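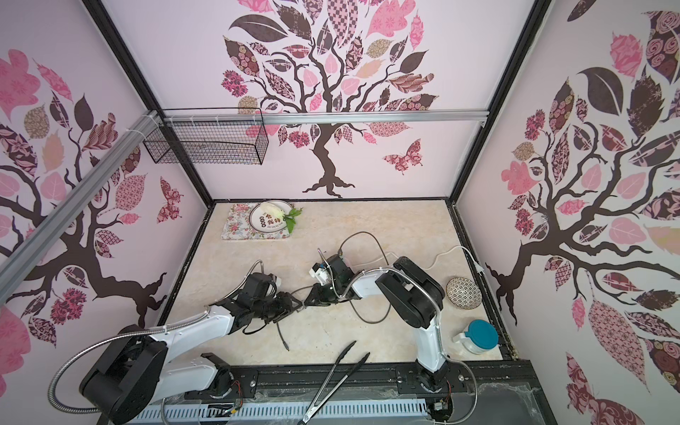 July 2019
Posted by gamar_prep
4 replies | 3 shares

Two arms are going in at our prep kitchen and I'm the one who has to tell the crew. I've done veg and plating at Edero for years and I like my job! Nobody's been laid off, but people keep asking me what they'll be doing by January and I've got no answer. Anyone been through this?

Munther Sfeir
We did it at Trivent. My day went from chopping to setting out plates and bowls, keeping cables clear and restarting the thing when it sulked. Less sore wrists, more standing and watching, which I found pretty dull (some folks loved it).

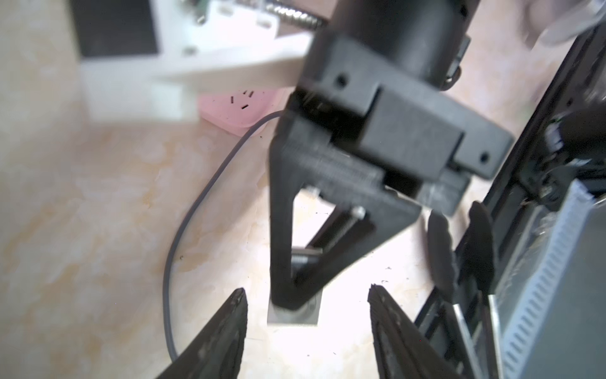
Ask who gets trained on the grippers, and get it in writing. We had one guy who knew how to fix them, and when he was off we all just waited. Ask about pay too. Mine went up 100 a month, but only after I nagged.

hakim77
depends on your boss. mine never told us anything

Related
Night shift and new machines
Who cleans the gripper fingers?
Retraining pay: is 600 fair?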